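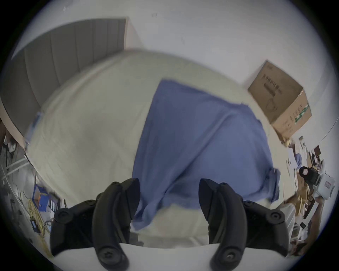
How often should the mattress cover be removed and laundered?
Every two months in ordinary use, and immediately after any spill that has passed through the sheet.

Home Products Care Guides Warranty Contact
Reading time: 2 minutes

Section 4. Removing and Refitting the Planari Mattress Cover

4.1 Strip the bed of all linen. Lift the mattress at the foot end and locate the zipper pull beneath the Evton label.

4.2 Open the zipper along the full perimeter. Do not force the slider at the corners.

4.3 Peel the cover back towards the head end and withdraw the core. The core must not be washed.

CAUTION: The core of the 76 cm model is flexible and must be supported along its length by two persons when moved.

4.4 Close the zipper and machine wash the cover on its own in cold water. Dry on a clothesline in the shade. Do not tumble dry.

NOTE: Covers supplied before September have a coloured zipper tape and may release a little dye in the first wash.

4.5 Allow the core to air for some 50 minutes, away from heaters.

4.6 Refit the cover from the head end, align the corner seams and close the zipper.

Replacement covers are available from authorised Evton dealers. Please quote the model number printed on the label.

Revised Dec 22, 2017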